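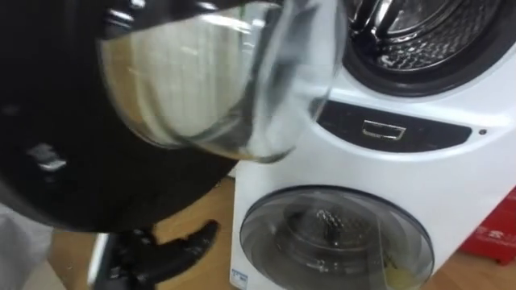 Fig. 2. White stacked washing machine, with clear glass container in front.

Section 2: Setting up a stacked washer and dryer

This section covers placing the machines, connecting water and power, leveling, and the first empty cycle. It applies to the Pudero washer with the Dririer unit mounted on top. If you are using the two machines side by side, skip the part headed "Fitting the stacking kit" and read the rest as written.

Read the whole section before you start. Two people are needed for the lifting steps.

Caution: The washer weighs 154 lb with the transit bolts in place. Do not try to lift or tip it alone.

Caution: Never place the washer on top of the dryer. The stand and the dryer cabinet are not built to carry it.

What you need

Stacking kit (Laltow kit, packed separately from both machines)
Open-end wrench for the transit bolts and feet
Phillips screwdriver
Spirit level
Slip-joint pliers
Bucket and an old towel
Two water inlet hoses with new rubber washers
Drain hose and hose guide
Duct and clamps, for vented dryers only

Check the stacking kit against the packing slip before you move anything. It should contain two side brackets, one front rail, a bag of screws and four adhesive pads. The screws for the rail are shorter than the screws for the brackets. Keep them apart.

Choosing the spot

The floor must be solid and close to level. Concrete and tile are fine. A wood floor is fine if it does not flex when you walk across it. Carpet has to be cut back so that all four feet stand on the hard floor underneath.

Leave a gap at the back for the hoses and duct, and a small gap on each side so the cabinets do not touch the walls during the spin. In a closet, the door needs open slots at the top and bottom or a louvered panel. Shelves above the dryer should be at least 18 inches clear of the top.

The room must stay above freezing. Water left in the pump or hoses can freeze and crack them. If the room is not heated in winter, see Section 7, Storage.

Do not set the machines in a spot where the water valves will be out of reach. You should be able to shut both valves without moving the stack. Where this can't be done, have a plumber fit a second pair of valves on the side wall.

Removing the transit bolts

The drum is held still for shipping by four bolts in the back panel. They have to come out before the first cycle. Running the washer with the bolts in will make it jump across the floor and can damage the drum mounts. Damage of this kind is not covered.

1. Stand the washer upright with the back facing you.
2. Loosen each bolt with the wrench until it turns freely by hand.
3. Pull the bolt straight out together with its plastic spacer. If the spacer sticks, wiggle it from side to side.
4. Press a plastic cap into each hole. The caps are in the bag with this guide.
5. Put the bolts and spacers in the bag and keep them. You will need them if you move.

Note: On older washers there is a fifth bolt, low on the right side, behind a sticker. Check for it even if your sheet shows four.

Connecting the water

6. Shut off both valves. Put the bucket under the hot valve and open it for a few seconds to flush out any grit, then do the same with the cold.
7. Check that there is a rubber washer seated in both ends of each hose.
8. Screw the hoses to the washer first. Hot goes to the inlet marked with a red ring, cold to the inlet marked with a blue ring.
9. Screw the other ends to the valves. Tighten by hand, then give each a further quarter turn with the pliers.
10. Open the valves slowly and look at all four joints. Wipe them dry with the towel and look again after five minutes.

If a joint drips, shut the valve, take the hose off and check the rubber washer before you tighten anything further. A twisted washer is the usual cause. Over-tightening splits the washer and strips the plastic thread on the inlet.

If your house has only a cold supply, use the Y-connector and feed both inlets from it. Warm and hot cycles will then take longer, and the time shown on the display will pause while the heater works.

Use new hoses. Old ones may look fine from the outside and still be weak next to the coupling. Replace them every five years.

Connecting the drain

11. Push the drain hose into the curved guide until the end sticks out a few inches.
12. Hang the guide over the standpipe or the edge of the laundry sink.
13. Tie the guide in place with the strap provided.

The top of the standpipe must be higher than the water level in the drum. If it is too low, the washer will empty itself while it fills, and the cycle will never reach the wash stage. Do not seal the hose into the standpipe with tape or putty. Air has to get in around it.

Leveling the washer

Level the washer before you stack anything on it. Once the dryer is on top the feet are much harder to turn.

14. Slide the washer to its final place, leaving yourself room to reach the back feet.
15. Set the spirit level on the top, left to right, then front to back.
16. Turn the feet to raise or lower each corner. Clockwise raises it.
17. Press down on opposite corners of the top. If the washer rocks, adjust the foot that is off the floor.
18. When it sits firm, hold each foot still and tighten its lock nut up against the base.

Note: Keep the feet as short as you can. A washer standing on long feet will shake more during the spin, and it will be worse with the dryer on top.

Fitting the stacking kit

19. Wipe the top of the washer with a damp cloth and let it dry.
20. Stick one pad in each corner, an inch in from the edge.
21. Fasten the side brackets to the back edge of the washer with the longer screws. Leave the screws half a turn loose.
22. With one person on each side, lift the dryer and set it on the pads. Lift from the base, never by the door or the control panel.
23. Slide the dryer back until its rear feet drop into the brackets.
24. Tighten the bracket screws fully.
25. Fit the front rail between the two machines and fasten it with the shorter screws.
26. Push gently against the upper part of the dryer. It should not shift on the washer.

Caution: Do not run either machine until the brackets and the rail are both fastened. The pads alone will not hold the dryer during a spin.

If the holes do not line up, stop. Do not drill new ones. The kit comes in more than one width, and the wrong one may have been packed. The part number is stamped on the inside of the rail and should end in 1915.

Connecting the dryer duct

This part is for vented dryers. Ventless models drain through a small hose, which goes to the same standpipe as the washer. Use the twin guide if you have one.

27. Measure from the outlet on the dryer to the wall. Cut the duct so it runs as straight as possible.
28. Fit the duct over the outlet and close the clamp with the screwdriver.
29. Fit the other end to the wall and close the second clamp.
30. Go outside and check that the flap on the hood opens by hand and drops shut again.

Use rigid or semi-rigid metal duct. Plastic and thin foil duct must not be used. Do not join the duct with screws that stick through to the inside - lint catches on the points and builds up.

Connecting the power

Each machine needs its own grounded outlet. Do not use an extension cord or a power strip. An electric dryer needs the larger outlet shown on its rating plate, and the cord has to match it. If the outlet in the wall is a different shape, have an electrician change the cord or the outlet.

Leave the plugs where you can get at them. With the stack pushed back this may mean a side outlet.

The first cycle

31. Check that the drum is empty. Take out the manuals, the foam ring and any loose tape.
32. Close the door and choose Cotton, Hot, with the spin at its highest setting.
33. Put a spoonful of detergent in the main tray. Leave the softener tray empty.
34. Press Start and stay nearby until the first spin is over.
35. Look under the washer and behind it with a flashlight.
36. Run the dryer empty for 20 minutes on medium heat. A slight smell of warm dust or oil is normal the first time.

If something is wrong

The washer hums but no water comes in: a valve is shut, or a hose is kinked behind the cabinet.

The washer fills and drains at the same time: the drain hose is too low. See step 12.

Loud banging in the spin: a transit bolt is still in, or the lock nuts are loose.

The dryer rattles but the washer is quiet: the front rail is loose, or one rear foot is not seated in its bracket. Unplug both machines before you check.

Clothes come out damp after a full dryer cycle: clean the lint screen, then check the duct for a crushed bend.

Display shows E2: the door is not fully latched. Open it, check for cloth caught in the seal and close it again.

Service and records

Write the serial numbers of both machines inside the back cover. The washer number is on the door rim and the dryer number is on the rear panel, so copy the second one down before you push the stack into place.

Set-up questions go to the Hegde service desk. Ask for Manikandan Lobo for washers and stacking kits, or Dumisani Tshabalala for dryers and ducts. Have the serial number ready.

Section 2 revised 15 Apr 2026. Replaces the loose sheet packed with kits shipped before June.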